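Nirivstead Dry Pump Service Guide
Section 4: Fitting the Pramero Inlet Dust Filter and Changing the Tip Seals

Read this section all the way through before you start. It covers the inlet dust filter (supplied in the Pramero kit) and the tip seals on the single-stage dry scroll pump. The exhaust side is covered in Section 5.

Before you begin

You will need:

Pramero inlet filter kit (housing, element, two centering rings, two clamps)
Tip seal set for your pump model
Hex keys, metric
Torque wrench
Lint-free wipes
Isopropyl alcohol
Small vacuum cleaner with a brush nozzle
A clean, flat bench with enough room to lay both scroll halves face up

CAUTION: Disconnect the pump from the power supply before removing any cover. Switching off at the controller does not isolate the motor.

CAUTION: If the pump has handled toxic or reactive gas, do not open it. Contact Dauda service for a decontamination form.

4.1 Shutting down and venting

1. Close the isolation valve between the pump and the chamber.

2. Run the pump with the gas ballast open for 13 minutes. This clears most of the moisture from the scrolls.

3. Stop the pump and vent the inlet slowly. A fast vent can blow seal dust back up the line.

4. Unplug the power cord and tag it.

5. Let the pump cool until the housing is comfortable to touch. Cover the bench with clean paper and set out the kit parts.

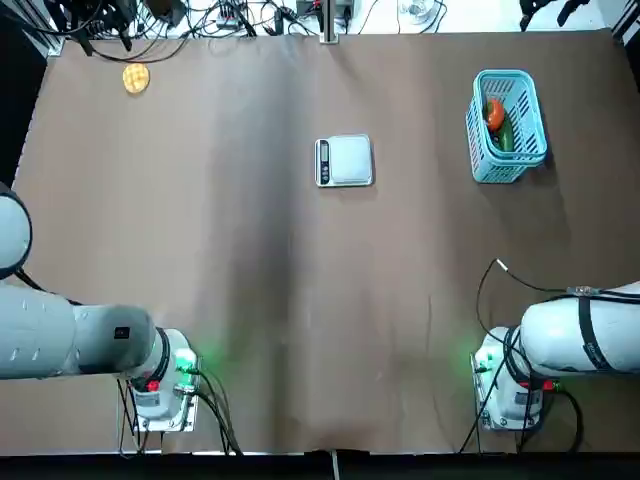
4.2 Fitting the inlet filter

1. Remove the clamp and centering ring from the pump inlet. Put the old ring aside for inspection.

2. Wipe the inlet flange with a lint-free wipe and a little alcohol. Look for scratches that run across the sealing face. Light circular marks are acceptable.

3. Place a new centering ring on the flange. Do not grease the O-ring.

4. Set the filter housing on the ring with the flow arrow pointing toward the pump.

5. Fit the clamp and tighten the wing nut by hand only.

6. Drop the element into the housing, open end down, and refit the lid. The lid should sit flat before you turn the lid screws.

7. Connect the chamber line to the top port with the second ring and clamp.

Note: The filter adds a small restriction to the line. On short runs you will see little change in pump-down time. On runs with several elbows, allow a longer roughing step in your controller recipe.

4.3 Changing the tip seals

Change the tip seals if the ultimate pressure has risen and a leak check of the line finds nothing.

1. Remove the fan cowl (four screws) and unplug the fan lead.

2. Remove the 8 bolts that hold the fixed scroll. Loosen them in a cross pattern, half a turn at a time, before taking any of them out.

3. Lift the fixed scroll straight off. Do not pry between the halves with a screwdriver. If the scroll sticks, tap the casting lugs with a soft mallet.

4. Pull the old seals out of both grooves, starting from the center.

5. Vacuum the dust from both scrolls, then wipe the walls and grooves. Wear a dust mask. Do not use compressed air, which drives dust into the bearings.

6. Lay the new seal in the groove from the center outward. The foam side goes down. Press it in with a fingertip and do not stretch it.

7. Trim the outer end square, flush with the end of the groove.

8. Repeat for the second scroll. The two seals are wound in opposite directions and cannot be swapped.

9. Fit a new housing O-ring, lower the fixed scroll onto the dowels, and tighten the bolts in a cross pattern to the value on the data plate. 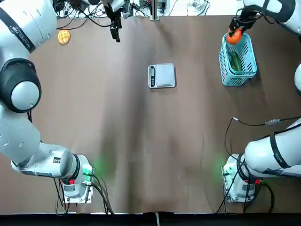 Work area, overhead view.

4.4 Running in

New seals need to bed in before the pump will reach its normal pressure.

1. Reconnect the fan lead, refit the cowl, and plug in the power cord.

2. Run the pump with the inlet blanked off and the gas ballast closed. Leave it overnight.

3. Check the pressure in the morning with the Britow gauge or another gauge of known accuracy. If it is still high, run the pump for another night before taking anything apart.

4. Some fine dust at the exhaust is normal during this time. Empty the exhaust trap when running in is complete.

5. Reset the service counter: hold MENU, select SERVICE, then select TIP SEAL.

4.5 Inspection intervals

Inlet filter element: inspect every 500 hours. In dusty processes, inspect every 200 hours.
Centering rings: inspect whenever a joint is opened. Replace if the O-ring is flattened or cracked.
Fan cowl: brush clean at each filter inspection.
Tip seals: replace when more than 13 months have passed since the last change, or sooner if pressure rises.

Keep the used element in a sealed bag until you know how your site requires it to be disposed of. For replacement part numbers, see the table inside the back cover.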